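Most guides to cutting weight for a first amateur MMA bout are written by people selling something. I help in the corner at Bruver, a small grappling club, and I've read more of these guides than is good for anyone. What follows is how we get a novice to the scales, with my doubts left in.

## Before you start: do you need to cut at all?

Probably not. If this is your first or second bout, fight at the weight you walk around at, or one class below if you're close. Lukian Marchuk dropped two classes for his debut against my advice and had nothing in his legs after the first round. He'll tell you it was nerves. I watched him train for the seven weeks before it and I don't believe him.

Anyone under 18, anyone with a kidney or heart problem, and anyone who has had an eating disorder should stop reading and pick the higher class. Ask a doctor, and by that I don't mean the bloke who runs the pads.

## Step 1: Get an honest number

Weigh yourself first thing, after the toilet, before breakfast, on the same scales every day for a fortnight. Take the average. A single low reading after a hard session is water, and it'll be back by teatime.

Check your scales against the club's. Mine at home read 2 kg light for most of a year, and I was very pleased with myself the whole time.

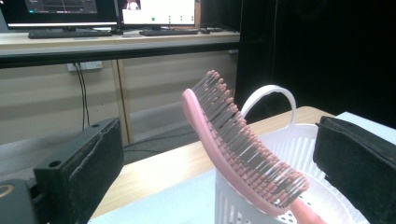 Weigh-in kit is part of the number too, so find out now what you'll be allowed to wear. Some shows let you step up in shorts only, some want a rash vest, and a few give an allowance for clothing that changes depending on who's holding the clipboard. Get it in writing. Long hair needs thinking about as well: have it dry and brushed through with something like that pink hairbrush with the grey pins, then tied up, because wet hair does weigh something. How much is another matter. I've heard claims that made me laugh out loud.

## Step 2: Eat slightly less, for longer

Start six to eight weeks out. Trim portions a little at each meal, keep the protein where it is, and let the drinks and late snacks go first. If you're losing more than a steady half kilo a week and your sparring has turned sluggish, eat more.

You'll be offered powders. Udach, the one doing the rounds at our place, costs more than my weekly shop and tastes of chalk and banana. Khrystyna Onyshchenko used it for one camp and eggs on toast for the next, and came in at the same weight both times. One person proves nothing, I know, but the eggs were cheaper.

## Step 3: Write it down, but keep it dull

A cheap notebook will do. Each day put:

- morning weight
- hours slept
- what you trained
- one word for how it felt

Leave calorie apps alone unless you already get on with them. Hnat Zinchenko's told him he'd burned 4000 calories on a day when he had mostly held pads and talked.
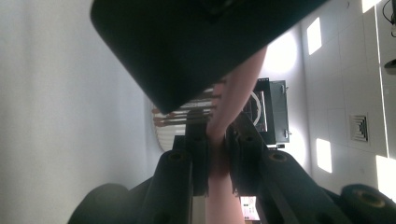

## Step 4: The last few days

Every forum has a water-loading plan, and they all disagree. For a novice I'd leave the lot. No sauna, no bin bags, no laxatives, no spitting in a bottle. People have died doing this, including fit professionals with proper teams round them.

What we do allow:

1. Swap bulky, high-fibre food for plainer stuff such as white rice, fish and eggs in the final two days.
2. Go easy on very salty food, but don't cut salt out.
3. Drink as normal until the evening before, then sip to thirst.
4. Get to bed early.

If that won't get you there, ring the promoter and ask for a catchweight. Vitalii Pavliuk did in December and the other lad's coach sounded relieved – his fighter was over as well.

## Step 5: After the scales

Drink first, in small amounts, with a bit of salt and sugar in it. Eat an hour later, something you've eaten a hundred times. Fight day is no time to find out about a new burrito place.

Pack your bag the night before: mouthguard, groin guard, shorts, towel, food, drink, spare hair ties and your medical papers. The papers are the thing people forget. 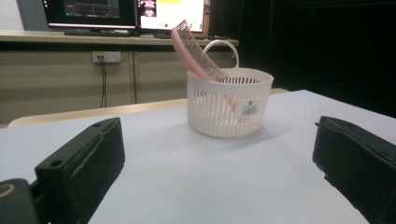 *Hairbrush in a white slatted basket.*

## If you miss weight

Say so early, apologise to your opponent and take whatever the rules say. Don't let anyone talk you into an hour of skipping in a hoodie for the last bit. Stepan Holovko missed by a small margin at his second show, was offered exactly that, and said no. They found him the same fight again in the spring at the class above.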